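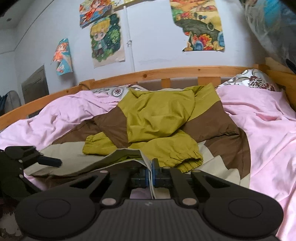

3.2 Making the bunk bed

I'll admit I was looking forward to the bunk bed more than anything else in this study, mostly because I grew up in one and remember what a pain it was to make. Our notes on the pine bunk run longer than those for any other bed – the guard rail gets in the way of everything! You can't walk around to the far side and pull, so all the tugging happens from one edge. The light pink cover in Figure 6 is a good case. It bulges up into a big soft mound on the right, and smoothing it means reaching across to the rail.

Dale Friesen (my co-author, and a much tidier person than me) wanted to score the bed on flatness alone. I argued for counting loose things too, and we went back and forth on it for most of May. A bed with a brown blanket and something mustard-yellow bunched up in the middle is a different job from a bed with one wrinkled quilt – you have to sort before you can smooth. In the end we kept both scores, each out of 100, and I still like mine better.

Figure 6. Bedding piled up inside the wooden rail, with the pink quilt around it.
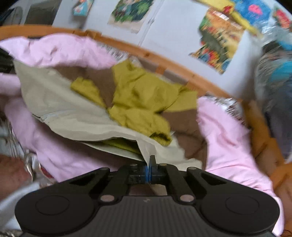 3.3 Folding on the floor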